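Celteleo crew gets its props ready for the spring play

Friday, 11 August 2023

The back room at the Celteleo community hall has been busy for the past two weeks as the drama group makes props and costumes for its children's play, which opens in November.

The play, called The Pretorius Orchard, is set in a garden where everything grows too big. That means a lot of oversized props, and most of them are being made at the hall from paper, paste, old foam and donated paint. The script was written by Fatima Venter, who is also directing.

Work sessions run on weeknights from 6.30 pm and on Saturday mornings. Anyone over 12 can come along, and younger children can help if an adult stays with them. People are asked to wear old clothes, as the paint doesn't wash out once it has dried.

The group has a budget of $900 for the whole production, including hall hire. Paint was the first thing bought. Rónán Heffernan, who is in charge of the props, chose a small range of colours so that pieces made by different people would sit together on stage. There is a yellow, a brick red, a cream and several greens, from a dark leaf colour to a pale mint. All of it is matte. Gloss paint was tried on last year's set and threw the stage lights back at the front rows.

"We want big, simple shapes," Mr Heffernan said. "If you can't tell what it is from the back of the hall, it needs to be bigger or plainer."

The large rounded pieces take the longest. Each one is built up in layers over a form, left to harden and then sanded before the first coat goes on. A second coat follows the next night. Small dents are filled with more paste and painted over.

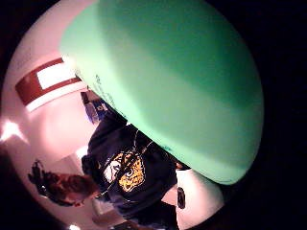 Heffernan and Venter have differed over how much detail the props should carry. Venter would like veins, spots and a few bruises painted on the fruit, and she said children in the first rows look at everything and will notice if it is all one flat colour. She has asked for the detail to go on last, after the lighting has been tested, so that nothing has to be done twice.

The set itself is further behind. The orchard wall is drawn up but not cut, and the group is still looking for a ladder light enough to be carried on by one actor. A garden gate has been offered by the Irnov Street nursery and will be picked up at the end of the month.

Costumes are being sewn at home and brought in for fittings. The group needs plain shirts in green or brown, adult sizes, and any curtain fabric longer than two metres. Buttons and zips are not needed, as there are two full tins left over from last year.

Storage is the other problem. The finished props can't be stacked, and the cupboard beside the stage is already full of chairs. For now they will go on the shelves in the Zaltier Room, with old sheets over them to keep off the dust. Hall users are asked not to move them or put anything on top. Other groups booked into that room can still use the tables and the sink.

The play has a cast of 15. Rehearsals are held in the main hall on Sunday afternoons, and the parts have all been filled, although the group would still like two more people to help backstage with scene changes. No experience is needed, but helpers must be free for every performance and for the dress rehearsal.

The hall seats 200. Tickets go on sale in October at the front desk, with a lower price for children and pension card holders. Performance dates will be put up on the noticeboard by the main door once the hall bookings are confirmed.

Donations of fabric and clean newspaper can be left in the foyer during opening hours. Please don't leave paint tins outside overnight.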